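Nirkamow Community Giving Desk – Organizer Guide

4. Setting up a gift drive

This section covers the creation of a gift drive in Nirkamow, from the first record to the point where donors can pledge. Complete Section 3 (Organizer accounts) before you start. Food drives use a different record type and are covered in Section 6.

4.1 Before you begin

You need the following:

- An organizer account with the Drive Lead role
- The name and street address of at least one drop-off site
- A closing date for pledges and a separate date for handout
- The age bands you intend to serve

Note: The closing date and the handout date cannot be the same. The system holds unfilled requests open until the end of the closing date, and the packing list is not produced until the hold is released.

4.2 Creating the drive record

1. Sign in and select Drives, then New.
2. Enter a public title of no more than 60 characters. Donors see this title on receipts, so leave out internal codes.
3. Select Gift Drive as the record type. The type is locked after the first save.
4. Enter the closing date and the handout date.
5. Under Area, choose the district or districts served. A family outside the selected area can still submit a request, but it is placed in the Referred queue and does not appear to donors.
6. Select Save as Draft. The drive receives a number with the prefix GD.

Write the drive number down. Printed forms and phone requests are matched by number only – the title is not searched.

4.3 Adding drop-off sites

1. Open the draft and select Sites.
2. Select Add Site. Enter the name, street address and opening hours.
3. Enter the name of a site contact. The contact does not need an account.
4. Set the capacity to Small, Medium or Large. Small sites stop showing to donors when 60 parcels are logged.
5. Repeat for each further site. A single drive can hold up to 4 sites.

If a site closes early, set its status to Paused. Do not delete it. Deleting a site removes its parcel log, and parcels already received there will show as missing on the packing list.
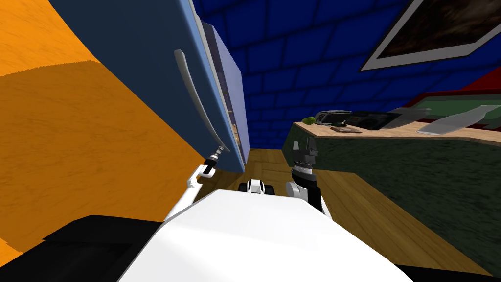
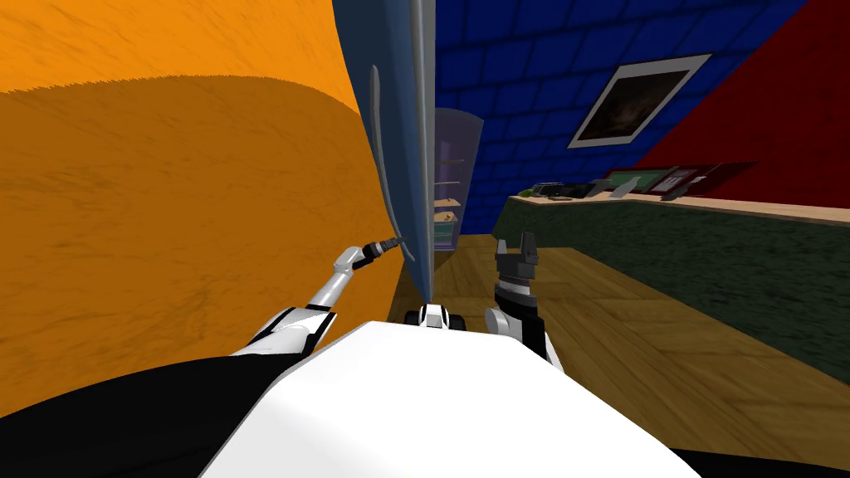
4.4 Opening family requests

Family requests can be entered by the family, by a referring agency or by the organizer. All three routes create the same record.

1. Select Requests, then Intake Settings.
2. Turn on the routes you want to use. Agency Referral is on by default.
3. Set the age bands. Bands must not overlap. If a child's age falls in a gap between bands, the request is rejected with code 724.
4. Choose whether a request may list more than one item per child. The default limit is 2.
5. Select Open Intake.

Caution: Do not type a child's name in the Notes field. Notes are shown to donors. Each child is given a tag made of the request number and a letter, and the tag is the only identifier printed on the gift label.

To correct a rejected request, open it from the Rejected tab, change the age band, and select Resubmit. The original submission time is kept.

4.5 Publishing to donors

1. Check that the status line reads Ready. If it reads Incomplete, select the line to see which fields are missing.
2. Select Preview and read the page as a donor would see it. Check the drop-off hours in particular.
3. Select Publish.
4. Make a test pledge using the Test Donor account and confirm that a receipt arrives.
5. Cancel the test pledge. Test pledges that are not canceled reserve the item until the closing date.

Published drives can be edited, with three exceptions: the record type, the area and the age bands. To change any of these, copy the drive, edit the copy and move the requests across with the Transfer tool (Section 8).

4.6 Cash gifts

Nirkamow records cash gifts but does not process them. Enter the amount, the method and the receipt number under Other Gifts. Cash gifts do not fill a request until they are assigned to one. Drives that use the Sutcliffe ledger export should assign all cash gifts before running the export – unassigned amounts are left out of the file and no warning is given.

4.7 If the drive does not appear

- The closing date has passed. Edit the date and publish again.
- All sites are paused or full. Add a site or raise the capacity.
- Intake has not been opened. See 4.4, step 5.
- The donor is viewing a different area. Ask the donor to clear the area filter.

If none of these apply, contact the support desk with the drive number and the text of the status line.

Section text maintained by Glenys Ashby. Last revised March 2023.

Filed under: Organizer Guides / Giving and Donations

Related sections
Recruiting drop-off sites in Wikness
Printing gift labels and packing lists
Moving requests between drives
Closing a drive and sending thank-you notes
Importing donor lists from Noltov

Contact the support desk | © Nirkamow | Back to top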